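Larnamix 厨房与餐桌用语语料库 数据说明

版本 3，维护：Csenge Borbély
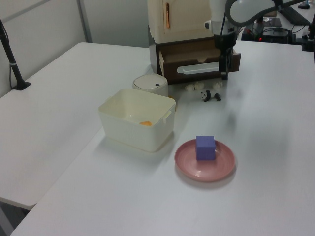
图 1 粉色盘子与奶油色收纳盒，后方为带深棕色抽屉的小木柜。

概述

Larnamix 是一个中文短文本语料库，收录家庭成员在做饭、摆桌、收拾碗筷时使用的口头表达，经转写和标注后以纯文本发布。语料共 2,415 条，每条为一个话轮，长度不超过 60 个汉字。主要用途是器物名称变异研究、量词搭配统计和地域词汇对比。语料库不含音频，音频由 Fomau 保存，不对外分发。

文件结构

utterances.tsv 主表，每行一条话轮
lexicon.tsv 器物名称词表，含标准形与变体
speakers.tsv 说话人信息，已去标识
splits/ 训练、验证、测试三个划分的编号列表
CHANGES 版本变更记录

所有文件均为 UTF-8 编码，无 BOM，换行符为 LF。字段以制表符分隔，首行为表头。文本字段内部不出现制表符，原有换行统一替换为空格。

主表字段

utt_id：话轮编号，字符串。前两位为家庭代码，后四位为序号。序号在同一家庭内递增，删除条目后不回填，因此存在空号。
spk_id：说话人编号，对应 speakers.tsv。
text：转写文本。方言词保留本字，本字不明的用同音字并在后面加星号。
norm：规范化文本。仅替换 lexicon.tsv 中登记的变体，其余不改。
cls：量词，多个时以竖线分隔，无量词时为空。
obj：所指器物的词表编号。无法确定所指时填 UNK，不得留空。
act：言语行为类别，取值为请求、告知、询问、应答、其他。

采集

语料来自 23 个家庭，分布于 Atau 项目的合作地区。录音时段为早餐和晚餐前后，由家庭成员自行开关录音设备。参与者签署书面同意书，未成年人由监护人代签。采集期间不布置任务，也不提供话题。电话通话、来客发言以及涉及医疗和财务的内容在转写前剔除。

转写与标注

转写由两人独立完成，分歧交第三人裁定。语气词一律保留，重复和自我修正不删。听不清的音节记为方框，连续三个以上方框的话轮不收。

器物名称标注按词表执行。以下几类容易出错，处理规则如下：

盘、碟、盆：按说话人用词标注，不按器物实际尺寸改动。“菜盆”指盘子时，text 保留“菜盆”，obj 填盘子的编号。
盒、箱、筐：有盖与否不作为区分依据。
柜、橱：吴语区说话人的“橱”统一归入柜类，变体列注明来源。
抽屉：变体包括“抽斗”“屉子”“拖箱”，均已登记。
锅：词表只区分到电饭锅、炒锅、汤锅和其他，不再细分。

言语行为类别以上下文判断。形式为问句而功能为请求的，例如“碗能不能先拿过来”，标为请求。一条话轮含多个行为时只标最后一个。

划分

划分以家庭为单位，同一家庭的话轮不会跨集合。训练集含 19 个家庭，验证集和测试集各 2 个。测试集中有部分变体未在训练集出现，比较结果时建议单独报告这一部分。

已知问题

1. 北方家庭比例偏高，粤语和闽语区的变体覆盖不足，不宜据此推断全国分布。
2. 儿童话轮较少，且多为应答类。
3. 早期转写对“只”和“个”的区分不严，版本 2 已复核大部分，家庭代码 07 尚未完成。
4. norm 字段对嵌套变体只替换最长匹配，个别句子替换后不通顺。
5. 少量 obj 为 UNK 的条目可由前后文恢复，本版未处理。

隐私处理

人名替换为 PER，地名替换为 LOC，称谓保留。说话人年龄以十年为一档，职业字段自版本 2 起删除。参与者可随时要求撤回，撤回的条目在下一版中移除，编号作废。已下载旧版的使用者应同步删除对应条目，清单见 CHANGES。

版本变更

版本 3：三月冻结。词表新增“拖箱”等变体；修正 splits 目录下验证集列表末尾的重复编号；act 字段合并“拒绝”与“应答”。
版本 2：删除职业字段；复核量词标注。
版本 1：首次发布。

许可与引用

仅限非商业研究使用，不得用于说话人身份识别。再分发须附本说明全文。词表初稿由 Baumgartner 整理，单独使用 lexicon.tsv 时请一并注明。引用格式：Borbély, Csenge. Larnamix 厨房与餐桌用语语料库，版本 3。

勘误

报告错误时请给出 utt_id、字段名和建议值。仅涉及标点的修改不受理。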